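Draleck: Getting a Serial Console from One End of Yeo Hall to the Other
Final project report, Networks and Systems Lab
Craig Crichton
2022-06-18

Summary

The switches in the basement of Yeo Hall have serial console ports. The people who need those console ports sit on the top floor, at the other end. Up to now the two have been brought together by carrying a laptop down several flights of stairs and sitting on an upturned bucket. Draleck is my attempt to retire the bucket.

I compared three ways of carrying a console session over the existing spare copper in the building: plain RS-232 with nothing added, a pair of Zomex RS-485 converters, and an Ulura console server on the management network. The converters won for the job as it was set. The console server was nicer to use in every respect except the one that mattered, and the bare wire did better than it had any right to, for a while.

Background

A console port is what you use on a network switch when the network is what's broken. It doesn't care about addresses or passwords stored on some other machine, and it will go on printing error messages while everything around it falls over. It also speaks RS-232, a standard older than anyone in my lab group, which was written with the idea that the terminal would be in the same room.

The usual rule of thumb is to keep an RS-232 cable under 50 feet at ordinary speeds. This is a simplification. The real limit in the later versions of the standard is on the capacitance of the cable, so a good cable goes farther than a bad one, and a slow link goes farther than a fast one. The spare run in Yeo, measured end to end with a cable tester, is 354 feet. It is ordinary network cable with four twisted pairs, it passes an elevator motor room, and according to the label at the top end it goes to a closet that was removed in a renovation. It goes to the basement.

RS-485 handles distance better by sending each signal as a difference between two wires. Noise that lands on both wires equally gets subtracted out at the far end. It is rated for runs far longer than anything in Yeo at console speeds, so on paper this report could have been one page.

What was asked for

The lab manager's requirements, boiled down from a long email thread:

The link has to work when the building network is down.
It has to work at 9600 baud, the default speed on the switches, and faster if that comes for free.
Nobody should have to install special software on the top floor.
It has to cost less than a replacement laptop, this being the going rate for a laptop dropped on basement stairs.

I added one of my own, that a dropped character should be rare enough not to matter when pasting in a configuration. Pasting is where serial links show their character. A person typing will notice a missing letter and fix it. A pasted configuration with a missing letter is accepted with great politeness and then does something else.

Method

Each option was tested on the same cable run, with a small single-board computer standing in for the switch at the basement end. I wrote a script that sent 3000 messages down the line, each with a sequence number and a checksum, and had the basement end echo them back. A message counted as good if it came home intact and in order. Every option was run with the elevator idle and again with the elevator in use, which meant riding it up and down while a classmate watched the log. I now know the inspection certificate by heart.

I did not test with a real switch until the end, on the grounds that the real switches were carrying real traffic and I would like to graduate.

Option A: bare RS-232

Three wires: transmit, receive, and ground. I gave transmit and receive a pair each, with the second wire of each pair tied to ground, to keep them from talking to each other. My first attempt had both signals on the same pair, and what I typed came back to me so faithfully that I believed I had a working echo test. The far end was unplugged at the time. That afternoon is not included in the results.

Wired properly, and with the elevator idle, it worked at 9600 baud with no errors at all. I had a paragraph drafted about why it would fail and had to take it out. With the elevator moving, errors came in bunches at the start and stop of each trip. At faster speeds it was unusable either way.

There is a second problem that the error log doesn't show. The two ends of the run are on different electrical panels, and I measured a small but steady voltage between their grounds. Tying them together through a thin signal wire is poor practice, and it was the reason I left this option connected only for as long as the tests took.

Option B: Zomex converters

These are small boxes that take RS-232 on one side and give screw terminals on the other. I bought the isolated type, which keeps the two grounds apart. I ran them in four-wire mode, with one pair for each direction, so neither end has to wait its turn to talk.

The manual is a single folded sheet. It labels the terminals A and B and does not say which is positive. Manufacturers disagree on this, and the sheet takes no side. If the link prints garbage, swap A and B; mine did, so I did. The manual also mentions a termination switch without saying which position is on. I settled that with a multimeter.

Once set up, I got no errors in either run at 9600 baud, and none at 115200 with the elevator idle. With the elevator in use at the faster speed, 2 messages came back damaged. I could not make it happen a third time in several further rides, and I'm reporting it because it happened.

Option C: Ulura console server

The Ulura sits in the basement rack, plugs into the console ports, and offers them over the network with a login page. It logs everything, lets more than one person watch a session, and remembers what each port is called. After the previous option's folded sheet, its documentation felt like a novel.

It also needs a network. The management network in Yeo runs through one of the very switches we'd be trying to rescue, so in the situation the project was set up for, the console server would be sitting in the basement in perfect health, logging everything, with nobody able to reach it. A cellular backup module exists. There is no cell signal in the basement. I checked by trying to call my classmate about the elevator.

Its error rate was zero in all runs, as you'd expect with the network protocols doing the retrying. The one irritation was start-up: after a power cut it took more than 30 seconds to begin accepting logins, by which time a switch has already said the most interesting things it has to say.

Results in short

Bare RS-232: clean at 9600 with a quiet elevator, errors with a busy one, grounding problem. Cheapest by far. Not recommended.
Zomex converters: clean at 9600 in all conditions, nearly clean at 115200. Works with the network down. Recommended.
Ulura console server: clean always, best to use, depends on the thing it is meant to fix. Recommended as a second route if money turns up.

Installation

The converters were installed in December and hooked up to the core switch through a manual selector, so that someone in the basement can move the link to another switch. Yes, this means going to the basement. A remote selector was in the original proposal and was cut when I worked out how many weeks were left. On the top floor the link comes out at a labeled wall box next to the shared lab benches, and any laptop with a serial adapter can use it.

I relabeled both ends of the cable. The old label is still under the new one for anybody interested in the closet.

What I would do differently

I would measure the ground voltage on the first day and not in the fourth week. I would write down the wiring before changing it, every time, including the times I was sure I'd remember. I would also test flow control earlier. The three-wire link has no hardware flow control, and long pastes into the real switch lost lines until I added a short delay after each one. The cable was innocent. The switch was reading as fast as it could. 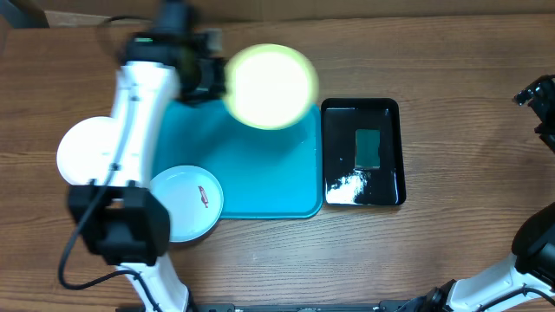 Appendix: terminal settings for the top-floor wall box

Speed 9600, 8 data bits, no parity, 1 stop bit. Flow control off, both kinds. Line delay on for pasting. If the screen stays blank, press Enter before you start taking the wall box apart.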